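Play Kitchen Set: Frequently Asked Questions
Maintained by Jennylyn Dagdag, Mutix product support
Last revised 2022-03-25

The answers below apply to the Mutix play kitchen set and to mixed collections of soft food, plates and colanders kept with it. For spare parts, see the last two entries.
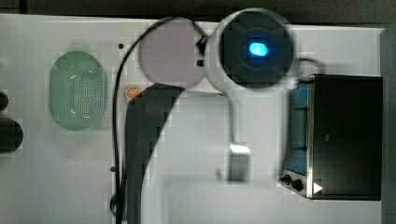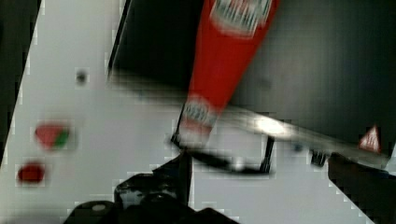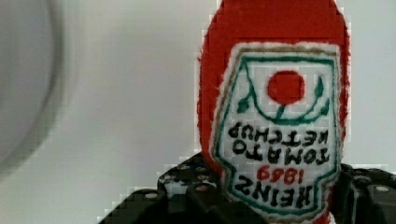
Can plush food be machine washed?
No. Embroidered labels pucker in the drum and felt-type fabric pills. Wipe the surface with a damp cloth and mild soap, working in the direction of the nap. Do not soak. The filling takes much longer to dry than the cover.

How do I remove loose fibers from the edges of a plush bottle?
Trim them with small scissors held flat to the fabric. Do not pull. A fabric shaver may be used on plain areas but must be kept off the stitching.

An embroidered patch has started to lift at one corner. Can it be repaired?
Yes. Use polyester thread in the color of the outer border and a short whipstitch. Fabric glue stiffens the patch and is not recommended. Remove the item from play until the repair is finished.

Can plates and the colander go in the dishwasher?
Mutix plates and colanders: top rack only, no heated drying. For pieces by other makers, check the underside for a marking. Unmarked pieces should be washed by hand.

How do I clean the holes in a toy colander?
Use a soft bottle brush from the outside, then rinse from the inside. Dried modeling dough comes out more easily after a short soak in lukewarm water.

Can the set be used with real food?
No. It is intended for pretend play only.

How should the set be stored?
Keep hard and soft pieces in separate bins. Plush flattens under the weight of plates. The Laltik 337 bin holds the soft food; the shallower Laltik 181 holds plates and the colander. Both have vented lids.

Is the set compatible with Brinkmann play stoves?
The plates fit the Brinkmann shelf. The colander does not fit the sink insert.

What is the minimum age?
2 years. Small fruit slices sold separately may carry a higher age rating. Follow the label on those packs.

Where can I order a single replacement piece?
Through Alonero, the parts distributor. Single pieces have been available since January. Quote the part number on the packing slip.

Is there a bulk option for daycares?
Yes. Alonero accepts institutional orders of up to 1000 pieces. Larger quantities are quoted by email.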